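Stotden, 2025-03-15: Lillwood Grain Network opens seed exchange with Savska growers 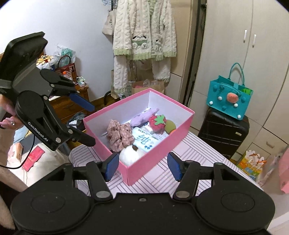

A pink box on the striped tablecloth.

The Lillwood Grain Network is delighted to announce a new partnership with the Savska Growers' Union, linking small farms in two regions that have a lot to share! Under the agreement, signed in Stotden this week, 70 farms will trade seed of older wheat, rye and barley types and grow them side by side for three seasons.

The first shipment holds 436 seed lots, among them a tall winter rye that Savska farmers have kept going on thin, stony soil. Lillwood members will sow it on 291 acres this fall, next to their usual crops, and share yield and weather notes with their partners every month.

Milling tests will be done at the Okafor Mill, which has set aside 800 hours of machine time for the project. Bakers in both regions will get flour from the same batches - and we can't wait to taste the bread.

A group from Savska will visit Lillwood in July for a week of field walks, equipment talks and shared meals. The field walks are free and open to all farmers, member or not. Sign-up sheets are at the network's Stotden office, and the full list of seed lots can be picked up there during opening hours.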